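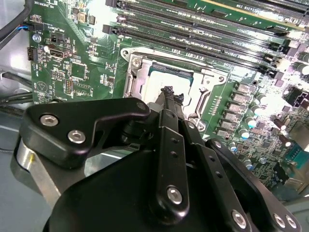

Part 3: Putting the memory in and getting to first boot

Okay, so by now you've got the processor seated and the board lying flat on something that won't slide around. If you skipped ahead, go back and do Part 2 first. I wrote these in the order I build in, and this part assumes the socket work is behind you and you're in no hurry.

What you need for this part

Your memory sticks, the cooler, thermal paste, a long Phillips screwdriver, the power supply, and a monitor that takes whatever plug your board gives you. Mine only has the old blue one, so I keep an ancient Vodora monitor under the desk just for this. A flashlight helps too (my eyes are not what they were).

CAUTION: Unplug the power supply from the wall before you touch anything on the board. Flipping the switch on the back is fine as a habit, but pull the cord as well.

1. Find the memory chart in your board's manual. Every board fills its slots in its own order, and the slot closest to the processor is often not the first one you want. I guessed on my first build and spent a whole evening staring at a black screen.

2. Start with one stick. Just one! I know you want to see all that memory show up at once, but if something's off you'll be glad you kept it simple.

3. Open the clips on the slot. Some boards have a clip on both ends and some only have one that moves. Don't force the one that doesn't.

4. Line up the notch. It sits a little off center, so the stick only goes in one way. Hold it by the top corners and push straight down, one end and then the other, until the clips snap in. It takes more push than feels polite.

NOTE: Server memory comes in a few types that look nearly the same and will not work together. Check the label against your manual. I once bought a bargain set from a seller called Gistier and it was the wrong kind for my board, which was my own fault for not reading the listing.

5. Put on the paste. I use a small blob in the middle, and a bit more for the big server chips because there's a lot of metal to cover. People argue about shapes - lines, crosses, dots - and I've tried most of them and couldn't tell you the difference.

6. Set the cooler down flat and start all the screws by hand before you tighten any. Then go corner to corner, a few turns each. If your manual numbers the screws, follow the numbers. Stop when they stop.

7. Plug the fan into the header marked for the CPU. It's easy to grab a case fan header by mistake, and some boards will sit there and complain, or refuse to start.

8. Connect the big power plug and the smaller CPU power plugs. If there are two CPU plugs, use both.

CAUTION: Don't mix up the CPU power plug with the one for graphics cards. They look alike and they are wired differently. If it isn't sliding in nicely, stop and read the printing on the plug.

9. Hook up the monitor and a keyboard, plug in the cord, and turn it on. Now wait. Server boards are slow to wake up, and the first start is the slowest of all. Go make coffee. I've had a board take long enough that I was already reaching for the plug when the logo came up.

10. Get into the setup screen and look at the temperature page. Mine settles under 50 degrees Celsius when it's doing nothing. If yours keeps climbing while it just sits there, shut it down and check the cooler and the fan plug.

11. Shut down, pull the cord, and add the rest of the memory following the chart. Start it up again and make sure the total matches what you put in.

If nothing shows on the screen

Try the same stick in another slot, then a different stick in the first slot. Clear the settings the way your manual says. Check the monitor cable too, which is how I found out mine had a bent pin last November.

Part 4 covers drives and getting the whole thing into the case.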